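Reviews > Kitchen > Worktop Storage

Grelness Bamboo Worktop Drawer by Zudberg

June 16, 2021 | By the Heywood Household Review Panel

6 comments | 334 shares

The Grelness is a single bamboo drawer unit intended to stand on a worktop and hold the small items that otherwise collect beside the kettle. It is supplied by Zudberg and was purchased by the panel in May at the full retail price of £46. It was used daily in the Heywood demonstration kitchen for five weeks before this report was prepared.

Delivery was prompt and the packaging adequate. The carcass arrives assembled. The purchaser is required to fit the drawer front and the bar handle, for which a hex key and four screws are supplied. The printed instructions are brief and the second diagram shows the handle bracket upside down. Members of the panel who had not previously assembled furniture were nevertheless able to complete the work in a single sitting.

Construction

The walls are of light, striped bamboo, and the front panel stands tall enough to hide modest contents from a person seated at the table. The drawer travels on metal slides, where many units at this price rely on a wooden groove. Movement was smooth when the drawer was lightly loaded and a little stiff in the last part of its travel when full. The panel would have preferred a soft-close mechanism, although none is claimed. 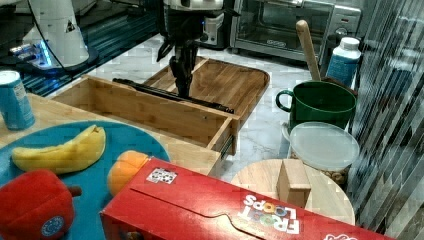 The Grelness on a marble worktop, with the metal slide visible on the right-hand side.

The shallow tray used alongside the unit is sold separately in the same range. Its raised rim keeps small articles from rolling off, and it was found suitable for cutlery and for letters. Purchasers should note that its colour does not match the drawer exactly.

Capacity

The compartment is rectangular and shallow. It is well suited to tea, sachets, seasoning packets and similar goods, and unsuited to jars or to anything that must stand upright. A cereal box will not go in, and fruit is better left on a plate. There are no dividers, and small packets tend to slide towards the back when the drawer is shut briskly. A divider set is listed in the Zudberg catalogue but was out of stock throughout the review period.
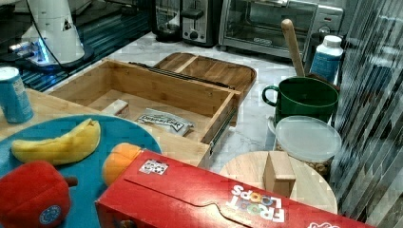

Handle and fittings

The bar handle is the most distinctive part of the design. Zudberg offers it in two finishes, of which the panel selected the dark bronze, listed as Honau. The bar is held away from the wood by a short curved stem on a round, stepped base, and coppery edges show at the collar and around the rim of the base.
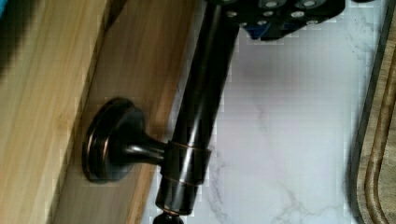
The clearance behind the bar is sufficient for an adult hand, including one in a thin washing-up glove. One fixing screw required tightening in the second week and has remained firm. Fingerprints were readily removed with a dry cloth, and the supplier advises against the use of abrasive cleaners on the finish.

Rating: 5 out of 6. Recommended for households requiring shallow, closed storage on the worktop. One mark has been withheld for the error in the instructions and the absence of dividers.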